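When a Robot Arm Stops Itself
Technology Explained, ages 9 to 12

A robot arm is a machine with joints. Each joint has a motor that turns it and a sensor that measures how far it has turned. A computer reads the sensors and sends commands to the motors many times each second. If any of those parts gives a wrong answer, the arm can end up in the wrong place.

This page explains one fault that happened at a training lab called Basberg. The lab uses a computer program named Jurnum to test robot arms in simulation. A simulation is a model of the real world made by a computer. The arms, the table and the objects in it have sizes, weights and positions, but they are only numbers. Engineers use simulations because a crash in one does not break a real arm or hurt anyone.

What was supposed to happen

Two arms were set up at one table. The job given to the left arm was to move its gripper down toward a flat black panel and stop just above it. The right arm had to wait, clear of the left arm, until the first job was done. The plan for the whole job had 54 steps.

What went wrong

At step 20, the left arm kept moving down after it should have stopped. The program had the wrong height for the panel. Someone had typed the height in centimeters, and the program expected millimeters. A millimeter is ten times smaller than a centimeter, so the program treated the panel as much thinner than it was.

The gripper touched the panel early. The motors kept pushing, and the force on the wrist rose. The force limit for this test was 300 newtons. (A newton is a unit of force. An apple resting on your hand pushes down with a force of one newton.) When the limit was passed, the program started a protective stop.

What a protective stop does

A protective stop has a fixed order.

1. All joints slow down and halt.
2. The brakes lock, so the arm does not drop.
3. The second arm is halted too, even if it has no fault.
4. The computer writes an error code. In this test the code was 886.

The arms stay still until a person finds the cause and restarts them. They are not allowed to restart on their own. If they were, the same push could happen again.

How the fault was found

Orla Quinlan, a test engineer, read the error code first. It told her that the force was too high, but it did not tell her why. She then compared the planned height of the gripper at each step with its measured height. The two sets of numbers matched, so the sensors and motors were working correctly. That left the height of the panel. Her coworker Noel Lagman checked the file and found the wrong unit.

The file was corrected and the test was run again from step one. The lab also added a check that rejects any panel height below a set minimum.
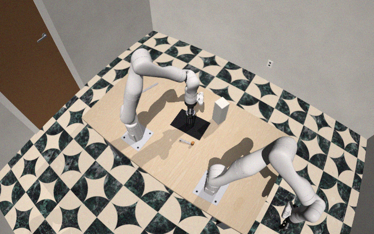
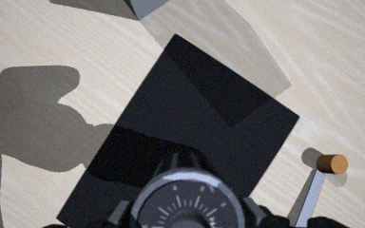
Two views of the simulated table with the flat black panel. The first shows both robot arms.

Words to know

Gripper: the part at the end of an arm that holds things.
Joint: a place where the arm can bend or turn.
Unit: the size of step used for measuring, such as a millimeter.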